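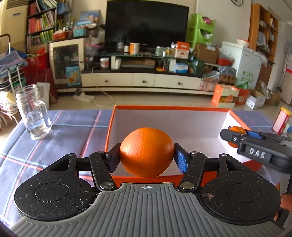 I spent most of November reworking how I store fruit and tomatoes, after throwing out more of both than I wanted to admit on a grocery budget. What follows is the method, the numbers I kept, and two changes I'd make next winter.

## Starting point

The flat has one unheated room, a pantry on the north side. I put a cheap thermometer in it and read it at 7 a.m. and again at 10 p.m. The morning reading stayed within 4 degrees Fahrenheit of the evening one for the whole month, so temperature swing was never my problem. Humidity was. The pantry shares a wall with the bathroom, and the shelf against that wall runs damp enough to soften a paper bag.

Before the rework, everything went into one deep bowl on that shelf. A bowl has two faults. Fruit at the bottom carries the weight of everything above it, and the contact points hold moisture. Mold on citrus spreads well by contact, so one bad orange at the bottom of a full bowl is a bad week.

## Citrus

Oranges don't ripen after picking in any useful sense. They only lose water, and the goal is to slow that down without trapping wet air against the peel. The settings I ended up with:

- single layer, nothing stacked
- no washing until the day of use
- open top, and a side opening if the container has one
- anything with a soft spot gets juiced that evening

For a long hold, the refrigerator drawer beats the pantry by a wide margin. I keep the week's supply out and the rest cold. My neighbor Frans Van Damme wraps each one in newspaper and swears by it. I tried his way on half of one purchase and saw no difference in weight loss — his pantry is a good deal drier than mine, so I wouldn't call the question closed.

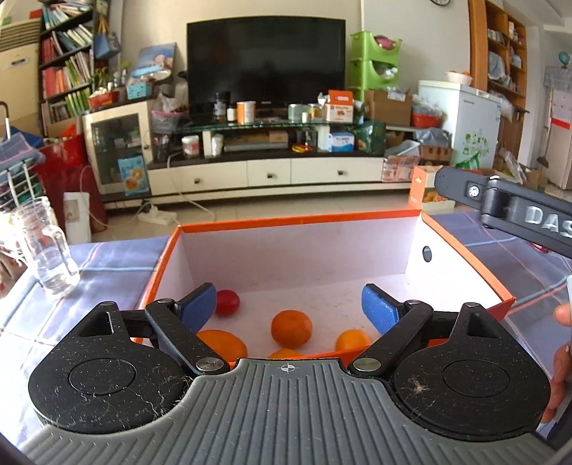 Weight loss is the only measurement I trust here. Peel color tells you very little, and a firm squeeze just adds a bruise. I weighed one batch of oranges on the kitchen scale as a group, wrote the total on masking tape, and weighed it again later. Over 28 days in the pantry the batch lost 417 grams. The ones nearest the bathroom wall lost the least and were the first to mold, so I moved everything to the opposite shelf and accepted the drier peel.

## Tomatoes

Tomatoes are a separate problem and should be handled as one. They do keep ripening, they give off ethylene while they do it, and the cold that helps an orange does a pale tomato no good. Below the mid-fifties an unripe one tends to stall and go mealy.

My rule now is by color. Pale or orange-tinged fruit stays at room temperature, stem scar down, out of direct sun. Fully red fruit gets eaten within two days or goes into the refrigerator, then back on the counter for an hour before dinner. Cherry types tolerate all of this better than slicers, mostly on account of thicker skin relative to size.
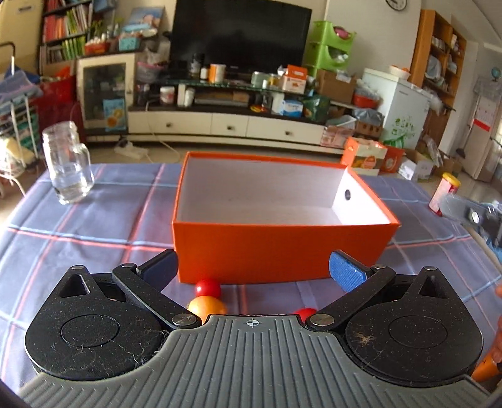 *Small tomatoes beside the box: two red, one still yellow-orange.*

The variety matters more than the shelf. Mavis Thibodeaux gave me seedlings of a small one she calls Ivano, and the last of those picked green in October were still turning well into November. The supermarket ones gave out long before that. I have no spec sheet for Ivano and no idea where she got the seed.

## Logging

I keep the log in a plain text file, one line per check: date, shelf, item, weight, action. It reached 39 lines before I stopped adding columns. Earlier versions had a field for smell, which I filled in as "fine" every time and then deleted.

## Changes for next year

First, a second thermometer for the damp shelf, with a humidity readout. One sensor in the middle of the room hid the difference for two weeks.

Second, buying less per trip. The store is a nine-minute walk, and there was never a good argument for a month's worth of oranges beyond the price of the big bag.

Apples get their own post once I've cleared the lower shelf. They're in the hall closet for now, well away from the tomatoes.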